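在共用工坊里制作桌面机械臂Relar：课程项目报告

一、题目和工作范围

本学期我的项目是制作一台小型机械臂，名字叫Relar，并且让它能够在工作台上夹住一个细的立杆，把它移到旁边的位置。工作地点是Ginting共用工坊，离学校宿舍步行可以到。我住的房间很小，不能放台钳，也不能在晚上锯铝材，所以大部分机械的工作在工坊完成，程序在宿舍写。

课程给的时间是11周。开始的时候我计划先把实物全部做好，再写控制程序。指导老师看了计划书，建议我把仿真提前。我接受了这个建议，后来的报告也按照这个顺序来写：先说结构，再说仿真里的工作，然后说实物测试。

需要先说明报告不包括什么。物体识别没有做，立杆的位置由我在程序里输入。轨迹规划用的是现成的库，我只改了参数。语音控制在计划书里有，第三周以后取消了。

二、机械结构

机械臂的底座固定在桌板上，用夹具夹紧，不打孔，这是工坊的规定。底座里面有一个推力轴承，是从旧的转盘上拆下来的，尺寸比我需要的大一点，我用打印的套筒补上了间隙。套筒第一次打印的时候没有考虑材料收缩，装不进去，我用砂纸磨了整个下午。第二次我把内径加大，就合适了。

大臂和小臂用方形铝管。选择铝管的理由很简单：工坊的废料箱里有，管理员同意我使用。缺点是铝管的壁比较薄，螺丝拧紧的时候会变形。我在管的里面塞了硬木块，再打穿孔，这样拧紧以后管壁保持平的。这个方法是我在工坊的墙上看到别人的门铰链以后想到的。

关节使用Willell的减速电机。这种电机的输出轴是D形的，联轴器要自己做。我先用打印件代替，空载运行没有问题，装上小臂以后，肩关节的联轴器在第二天就裂开了，裂纹从螺丝孔开始，沿着打印的层线走。后来我改成车削的铝件。车床我自己不会用，工坊有开放的培训，我参加了一次，然后在别人的看护下完成了这个零件。它的表面不漂亮，可是同轴度比我预想的好。

走线是我低估的部分。电机的线从底座出来，经过每个关节都需要留余量。余量太少，转到极限位置的时候线会拉紧；余量太多，线会碰到桌面上的东西。我最后的做法是在每个关节外侧绕一个松的圈，用尼龙扎带固定两端，中间不固定。扎带剪断以后的尖头很锋利，我的手背被划过，所以现在都用指甲刀修平。

三、供电和控制

电源是旧台式电脑的电源，放在工作台下面的箱子里。控制板通过串口接到笔记本电脑。最早的版本没有急停按钮，我用的是带开关的插线板，并且把它放在左手边。指导老师在中期检查的时候不同意这个做法，他要求急停必须是单独的，而且要断开电机的电，不断开控制板的电。改好以后，按下急停，控制板还能记住最后的关节角度，重新上电不需要再次回零。这个改动花了我一个周末，我认为是值得的。

控制程序分成两层。下层在控制板上，只负责让每个关节到达给定角度。上层在电脑上，计算角度的序列。两层之间的通信格式是我自己定的，每条指令后面有校验。没有校验的时候出现过很奇怪的动作：腕关节突然转到另一侧。我用了很长时间检查电机，最后发现是串口线和电源线绑在一起，受到了干扰。

四、仿真环境

仿真软件用的是Bruren。在里面我放了机械臂的模型和一个工坊的场景。场景里有架子、柜子、工具板和铁皮屋顶，东西很多。有同学问我，为什么不用空白的地面，那样计算比较快。我的想法是，以后如果有人继续做物体识别，空白的背景没有用处。真实的工坊从来是满的，到处是罐子和盒子，光从屋顶来，一天里会改变。

仿真里有两种视角。一种在腕部，跟着夹爪运动；一种在桌子旁边，可以看到机械臂和桌面。腕部视角我设成了很广的镜头，直线会弯曲。
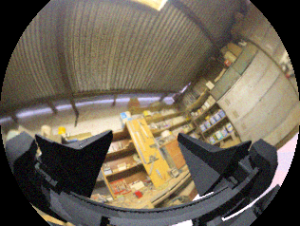
腕部视角的标定是仿真部分里最花时间的工作。镜头模型有几个畸变参数，改其中任意的参数，画面里的物体都会移动，我在开始的时候是靠感觉调整，结果每次都不同。后来我找到比较可靠的参考：场景里本来应该是直的东西。屋顶波纹铁皮的棱线向左边弯出去，右侧白色大柜子的门缝也是弯的，用这些线来检查去畸变的结果，比用棋盘格还方便，棋盘格我要另外放进场景，再另外拿走。夹爪也给我帮助。两个手指的尖相对着，中间的空隙正好露出后面的工具板，所以我可以直接判断夹爪的中线在画面的什么地方，然后和程序里的数值比较。画面有噪点，也有一点模糊，我没有去掉，计算中线的时候先做平均。

标定的步骤我写在下面，方便后面的同学使用。

先让腕关节回到零位，关闭所有关节的运动。
取一幅画面，去畸变，检查门缝和屋顶的线是否变直。
如果边缘还弯，只改高阶的参数，不要动焦距。
然后让夹爪慢慢合上，记录两个指尖相遇的位置。
把这个位置写进配置文件，重新启动程序。
转动腕关节，再检查相遇的位置有没有移动。

最后的检查我漏做过。当时相机在模型里和夹爪不是刚性连接，我多写了一层坐标变换，腕关节一转，指尖的位置就跑掉。在画面上差得很少，所以我没有注意，到了接近立杆的时候才变成大问题。

五、夹爪的形状

夹爪换过几次设计。第一个版本的手指是平的，像两块板。平板手指夹方的木块很稳，夹圆的细杆就会滑，杆会在两块板之间滚动。我在内侧贴过橡胶片，摩擦变大了，但是胶会老化，而且橡胶片的厚度每次贴得不一样，夹爪的中线就改变。

现在的手指外形有很多斜面，指尖是尖的。尖的部分可以伸进比较窄的地方，例如立杆和底板之间。手指后面比较厚的部分用来承受力。打印的时候我让层线的方向沿着手指的长度，这样弯曲的时候不容易断。我打印过方向相反的版本，用手轻轻掰就断了，断面很整齐。

仿真里的手指和实物的手指使用同一个模型文件。这个决定看起来是小事，可是省了很多麻烦。早期我在仿真里用简化的方块代替手指，仿真里成功的路径，在实物上指尖会先碰到底板。

六、接近立杆

目标物是一个带底座的立杆。它又高又细，重心在下面，碰到上部就会晃。我选择它是考虑到在桌面上它比木块困难得多：从上面往下夹，会碰到杆的顶部；从侧面来，机械臂的小臂必须放低，而且不能扫到底座。

我比较了两条路径。从上面来的路径在程序里比较简单，不过夹爪需要完全朝下，腕关节接近极限。从侧面来的路径要求大臂先伸出去，再让小臂向下弯，最后一段只用很慢的水平移动。我选了侧面的路径。

在夹爪到达立杆旁边的时候，程序会停一下，等待关节的误差变小，再走最后一段。停的位置叫做预抓取点。这个点离杆太远，最后一段就长，误差会累积；离杆太近，停下来的时候手臂有小的振动，可能碰到杆。预抓取点的高度也要考虑。杆的中间高度附近有一个小环，夹爪如果正好在环的位置合上，会夹得不平，所以我让它避开那里。
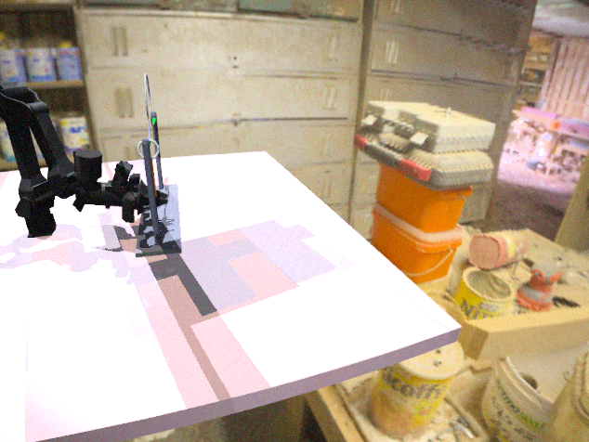

Jaruwan Rojanasak读完这部分的草稿以后提出，预抓取点不应该是固定的数值，应该随着手臂伸出的长度来改变，手臂伸得越远，振动越大，停的位置就要离杆越远；她还问我有没有在手臂收回的姿势下测过同样的动作。我回答没有测过。她的意见很有道理，我用的固定数值是在中等距离上试出来的，放在别的地方只是运气好。

根据这个意见我修改了程序。预抓取的距离现在是伸出长度的线性函数，斜率用手工调整。在手臂收回的时候，停的位置比以前近，最后一段走得更快。在手臂伸得很远的时候，停的位置比以前远，而且等待时间变长。我也试过用二次函数，没有看到区别，就恢复成线性。

Jaruwan还提到桌面的颜色。她担心将来做识别的时候，桌面上的色块会影响分割。这个问题不在我的范围里，我把它记录在后面的“没有完成的工作”里面。

七、实物测试

实物测试安排在Thursday以外的晚上，星期四工坊有木工课，桌子不能用。每次测试以前，需要夹紧底座、接电源、回零、检查急停，准备工作将近20分钟。收拾也需要时间。所以一个晚上真正可以运行的时间并不多，我学会了在宿舍先把所有参数写在纸上，到工坊以后只按照纸来做。

测试的过程中，我发现实物和仿真有几个地方不同。

第一是间隙。减速电机的齿轮有间隙，手臂在改变方向的时候，指尖会有一段不动。仿真里没有这个现象。我的处理方法是让每个关节总是从同一个方向到达目标角度，需要的时候先多走一点，再回来。这样动作不好看，可是位置稳定。

第二是桌子。仿真里桌面是完全平的、不动的。工坊的桌子很重，可是旁边有人用锤子的时候，立杆就会抖。我没有办法解决，只能和旁边的人商量时间。大部分人很友好，有一位做椅子的先生每次敲以前会先喊我。

第三是下垂。手臂伸远以后，由于自重，指尖比计算的低。我在肩关节加了补偿，补偿的大小和伸出的长度有关。这个补偿和上面说的预抓取距离使用同一个长度变量，后来我把两个部分写进同一个函数，程序变短了。

失败的情况主要有两类。一类是夹爪还没有合上，手指外侧先碰到杆，杆倒了。另一类是夹住了，但是抬起的时候底座的一边先离开桌面，杆在夹爪里倾斜。前一类在修正坐标变换以后基本不再出现。后一类现在还有，和夹的高度有关系。夹得高，倾斜就明显；夹得低，指尖又接近底座。我目前使用的高度是折中的结果。

我没有在报告里写成功率。测试的条件一直在改变，参数也在改变，把不同晚上的结果加在一起得到的数字没有意义。指导老师同意这一点，但是要求我在最后演示以前，用固定的参数完成一组单独的测试。

八、材料和借用

铝管、硬木块来自工坊的废料箱。电机是用课程经费买的，用完以后要还给学校，所以我没有在电机外壳上打孔，也没有剪短原来的线。台钳、车床和打印机是工坊的设备，打印材料我自己付钱。演示结束以后，机械臂的框架留在工坊，谁想继续做都可以拿去用，配置文件和图纸放在同一个箱子里。

九、没有完成的工作

倾斜的问题。下一步想在手指内侧加一道竖的浅槽，让杆自己对正。图已经画好，还没有打印。

预抓取距离的斜率是手工调的，应该用实验数据来拟合。

桌面色块对识别的影响，需要由后面做识别的同学来研究。场景文件里桌面的颜色可以改，改的时候请保留原来的版本，否则标定的画面不能再比较。

肩关节的联轴器虽然换成了铝件，固定螺丝仍然会松。我现在每次测试前拧一遍，并且用记号笔在螺丝头和联轴器之间画一条线，线错开了就说明松了。螺纹胶已经买了，准备在August演示以前涂上。

串口线目前和电源线分开走，但是还没有屏蔽。箱子里有一根带屏蔽的线，接头的型号不同，需要重新焊接。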